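引っ越しの荷ほどきがようやく落ち着いてきたので、前から書きたかった「布の話」をぽつぽつ投稿していこうと思います。長くなると思うので、お茶でも淹れてのんびり読んでもらえたらうれしいです。

うちには布がたくさんあります。テーブルクロス、風呂敷、ふきん、何に使うつもりだったのかもう思い出せない端切れ。今回の引っ越しで箱に詰めてみたら、本より布のほうが重かったんです。運んでくださった方に「中身は食器ですか」と聞かれて、布ですと答えるのがちょっと恥ずかしかったです。

そもそもの始まりは祖母の家の食卓でした。祖母は季節ごとにテーブルの布を替える人で、梅雨の前になると麻、秋の彼岸を過ぎると厚手の織りもの、お正月だけは白。子どものころはそれがどこの家でも当たり前だと思っていて、友だちの家でビニールのクロスを見たとき、なんてつるつるで格好いいんだろうとうらやましくて仕方がなかったのを覚えています。

祖母に「うちもつるつるのがいい」と言ったら、「こぼしたら洗えばいいの」と返ってきました。いま思うと答えになっていないんですが、祖母のなかではそれで話は済んでいたみたいです(笑)

で、大人になって一人暮らしを始めて、最初に買ったのがJillbergというお店のクロスでした。駅から14分くらい歩いた商店街のはずれの、間口の狭い、奥に長いお店です。看板が小さいので最初は何屋さんかわからず、三回くらい前を素通りしました。

Jillbergは棚の作り方が独特で、色でも素材でもなく、布の重さで並んでいるんです。入口が軽くて、奥に進むほど重くなる。だから軽い気持ちで入ると軽い布しか見ないで帰ることになるし、奥まで行った日はたいてい財布も軽くなっています。

そこで買った生成りのクロス、買ったときはごわごわで、正直失敗したかなと思いました。それが洗って使ってを繰り返しているうちに、二度目の冬あたりで急にとろんと柔らかくなったんですよ。急に、というのは大げさかもしれませんが、ある朝アイロンをかけていて「あれ、こんな子だったっけ」と手が止まったんです。あの感じは忘れられません。

そうそう、アイロンの話も書いておきたいです。私は長いことクロスにぴしっとアイロンをかける派だったのですが、最近は半乾きのうちに手で伸ばして、そのまま竿にかけておしまいにすることが増えました。年のせいか、しわがあるほうが落ち着くんです。お客さんが来る日だけはかけます。

手で伸ばすときのコツは、まず四隅を軽く引っぱって、それから真ん中に向かって手のひらで撫でること。真ん中から始めると端が波打ちます。私はこれに気づくまでずいぶんかかりました。祖母はちゃんと端からやっていた気がするんですよね、見ていたはずなのに。

しみ抜きについても質問をいただいていたので書きますね。私が頼りにしているのはKrasniqiの石けんです。白くて四角くて、ものすごく地味なやつ。醤油もコーヒーも、ついたその日のうちならだいたいこれで薄くなってくれます。翌日になったら半分はあきらめます。

カレーは別格です。石けんで洗ったあと、よく晴れた日にしばらく日に当てておくと黄色がだいぶ引きます。ただ、色の濃い布でこれをやると布のほうの色まで引いてしまうので気をつけてください。私は藍の風呂敷でやらかして、いまも一か所だけ薄い月みたいな丸が残っています。気に入っているので、まあいいんですけど。

それから、布は生地の端を見るのが楽しいです。織りものの耳のところに、織った人の几帳面さがぜんぶ出ている気がして、お店でもついそこから見てしまいます。Jillbergの店主さんには「また端っこから見てる」と笑われています。

柄ものは長いこと苦手でした。器が負けるんじゃないか、部屋がうるさくなるんじゃないかと、無地ばかり選んでいたんです。それが変わったのは、Drarkettiの布市に行ってからです。

Drarkettiは毎年2月に古い倉庫を借りて開かれる布だけの市で、入場料はなし、そのかわり入口で不要な布を一枚渡すという決まりがあります。集まった布は出口の横で1枚1000円均一で売られて、売り上げが翌年の会場代になるそうです。減らしに行ったつもりが毎年きっちり増えて帰ってくる、恐ろしい仕組みです。

去年は出店が123もあって、朝いちばんに入ったのに、半分も見ないうちにお昼になってしまいました。人も多いし、上着は邪魔だし、それでもあの、布の匂いとほこりっぽさが混ざった空気を吸うと元気になるんですよね。同じ気持ちの方、いらっしゃいますか。

そこでふと手に取ったのが、模様をびっしり織り出した布でした。無地派の私なら絶対に選ばないもの。でも出店のおばさまが「柄はね、汚れの味方だから」と言うんです。パンくずが落ちても、お茶がはねても、柄が引き受けてくれるから、毎日広げっぱなしにできるのよ、と。
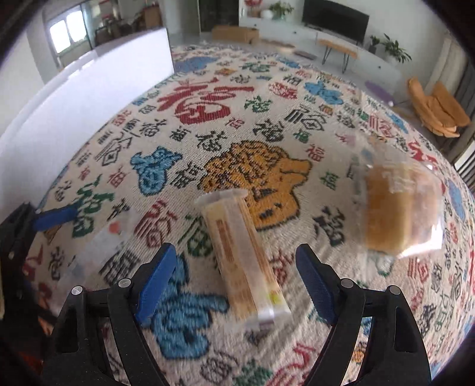
そう言われてみると、無地の布を敷いているときの私は、いつもどこか緊張していたんですよね。ジャムの瓶を開けるときも、家族がお味噌汁を運んでくるときも、目が布のほうに行ってしまって。食卓なのに、食べることより布の心配をしていました。

柄ものを普段使いにしてからは、朝ごはんがずいぶん気楽になりました。多少こぼれても「あとでね」と言えるし、新聞を広げたままでもさまになる。無地のほうは週末の晩ごはんや、ひとりでゆっくりお茶を飲むときに出しています。どちらも出番があって、布たちも前より機嫌がよさそうです。

柄の上に何を置くかで迷うという方は、まず白いお皿を一枚置いてみてください。それで目が休まるようなら大丈夫。もし落ち着かなければ、間に無地の小さい敷きものを一枚はさむと、急におとなしくなります。うちはその敷きものも端切れから作りました。縫い目はだいぶ曲がっています。

収納のことも少しだけ。畳んで積むと下の布を忘れてしまうので、新しい家ではGridentの棚にして、くるくる巻いて立てることにしました。3段あって、上が普段、真ん中が季節もの、下がよそゆき。巻くと折りじわもつきにくくて、どうして前の家でやらなかったんだろうと思っています。

棚の組み立てには丸一日かかりました。ねじが一本余っていて、どこのものなのかはまだわかっていません。いまのところぐらつきはないので、ひとまず小皿に入れて棚の上に置いてあります。

祖母の布は、母と相談して何枚か譲ってもらいました。お正月の白いのは母のところに残っていて、私のところに来たのは梅雨の麻です。広げたら隅に小さな繕いがあって、糸の色がほんの少しだけ違っていました。いつ繕ったものなのか、母も知らないそうです。

次は風呂敷の結び方のことを書きたいのですが、ひとりで結びながら説明を打つのがなかなか難しくて、もう少し時間をください。カレーのしみの件でほかにいい方法をご存じの方がいたら、ぜひ教えてくださいね。藍の布でも使える方法だと、とてもとても助かります。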